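Bin storage and the laneway permit, part four

Readers who have followed the earlier parts can skip to the section on conditions. For the rest: I live on a street that backs onto a public laneway, and since last September the municipality has been considering an application from Szilágyi, the bakery at the corner, to place a coffee cart at the laneway entrance on weekday mornings.
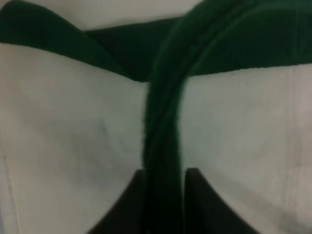

The application was heard again on 11 April 2023. It was item six on the agenda and took longer than the previous five combined, mostly on account of the site plan, which had been redrawn twice and still showed the hydro pole on the wrong side.

The relevant instrument is the temporary use permit. Under our bylaw a temporary use permit lasts one season and may be renewed once without a new hearing. It does not alter the zoning. Several letters in the agenda package objected to a rezoning that was never requested, and staff had to spend part of their presentation separating the two processes. The distinction matters in practice: a permit can lapse by itself, while a rezoning has to be undone by another bylaw with its own three readings.

The staff report ran to 50 pages with appendices. The parts worth reading are the pedestrian count and the turning diagram. The count was done by Irkora, a traffic consultancy, over one weekday between opening and noon. They recorded 316 people on foot through the laneway entrance and 1,467 past it on the main sidewalk. Councillors treated the first figure as high. I have no baseline to compare it with, and neither did the report. A single weekday is also a thin sample for a street with a school at one end.

The turning diagram shows the recycling truck's path with the cart in its proposed position. The clearance on the inside of the turn is 800 millimetres. The operations department considers this adequate if the cart's awning is folded before the truck arrives. The diagram assumes the current truck. Máté Simon, who lives two doors down from me, asked whether the replacement vehicles on order have the same wheelbase. Staff undertook to find out and report back in writing.

Conditions

The draft permit had five conditions at the start of the evening and six at the end.

1. Hours limited to 6:30 a.m. to 11:00 a.m., Monday to Friday.
2. The cart to be removed from the laneway outside those hours.
3. No generator. Power to come from the bakery by a covered cable.
4. Awning folded on collection mornings until the truck has cleared.
5. Garbage and compost bins stored on the bakery's own lot.
6. Garbage bins at the laneway entrance to be emptied by the permit holder.

The sixth was added from the floor and, in my reading, overlaps awkwardly with the fifth. If all the bins are on the bakery's lot, there are none at the entrance to empty. I think the intent was to cover the existing municipal bin beside the bollards, but the text doesn't say so. I have written to the clerk asking for the wording to be fixed before the permit is issued – it is a one-line change.

The vote was five to two in favour. Eilif Åberg spoke last for the residents and asked that the cable cover be rated for wheelchairs and strollers. This was accepted as a clarification to condition three and did not need a separate motion.

The clerk's office says the signed permit will be posted with the minutes. When it is up I will compare it with the draft and note any differences.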